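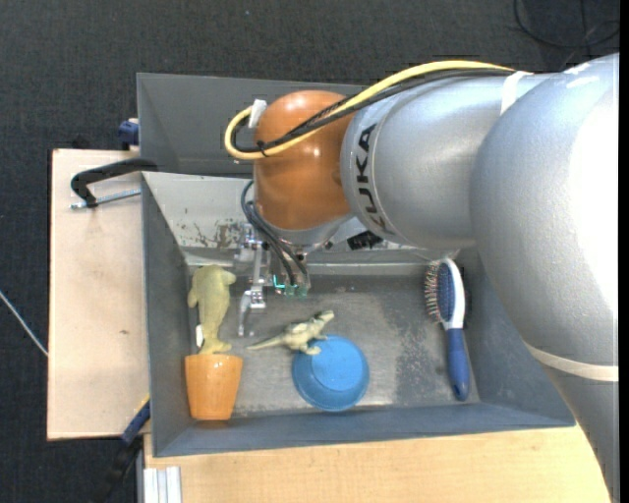 Agnes MacKinnon wrote back that if we called this a census she would want her name taken off it, and she has a point. It is a list of people who owed money. Some of them lived in Preriddale, some of them only held land there, and a few were very probably dead.

Preriddale Roll, 1676: transcription and data card

What this is

A line-by-line transcription of a tax roll drawn up for the parish of Preriddale in 1676, as a CSV file with 2000 rows. One row is one entry on the roll. An entry is usually a head of household, sometimes a widow "and bairns", sometimes a mill. Please don't treat a row as a person.

The round number of rows makes me uneasy too. I have checked it against the page totals and it holds, but the clerk's last page is in a tighter hand and I would not swear that he wasn't writing towards a figure he had been given.

Files

roll.csv: the transcription
places.csv: modern spellings for farm and township names, where we have one we believe
notes.txt: queries, arguments and second thoughts, in page order

Columns in roll.csv

page: page of the roll, using the pencil numbering
line: line on the page
name_as_written: exactly what we read, including abbreviations
name_regular: our guess at a standard spelling
place_as_written: as above
trade: blank for most rows. Blank means the clerk left it out. It tells you nothing about whether the person had a trade
sum: in pence Scots, converted from the written amount
confidence: 1 to 5

On the confidence score

I argued against having this. A 3 from Jonatan Lundgren is a good deal firmer than a 3 from me, and we only noticed after most of the work was done. Anything marked 1 or 2 should be looked at in the original before you build on it. Anything marked 5 should be looked at as well if your argument depends on it.

How it was made

Two people read each page separately and a third settled the differences. That is what we planned, anyway. For the last quarter of the roll Joar Eide did both the second reading and the settling, so agreement there is higher than it deserves to be. The initials of each reader are in notes.txt.

We tried automatic handwriting reading on the opening pages and dropped it. It produced lovely, fluent surnames that were not on the page.

Known problems

Ditto marks. The clerk uses a small stroke for "same place", and also for "same sum", and also, as far as I can tell, when he was resting his pen. We have filled down places but never sums.

Duplicates. The same name turns up under neighbouring farms. We have left them all in. Guoqing Xiong has a script that links likely duplicates and I would rather it stayed out of this release until someone shows that the links mean anything.

Women. They are badly under-recorded. Most appear only once widowed, and then often without a forename.

The water-stained pages. Sums on the lower halves are largely inference.

Things people will want to do with it

Population estimates: the usual multipliers were worked out for other places and other kinds of list. I have yet to see one I would trust here.

Family history: fine as a pointer, poor as proof. A matching surname is a matching surname.

Wealth: the sums are what was demanded. We have no record of what was paid.

Changes since the last version

Place names under "Flami-" checked again and four corrected. Sums reconverted after Agnes found a slip in the merks. Confidence scores left alone, under protest.

Corrections

Send the page and line with your reading. "It looks wrong" is welcome too but goes to the bottom of the pile, which I get to on Thursday evenings.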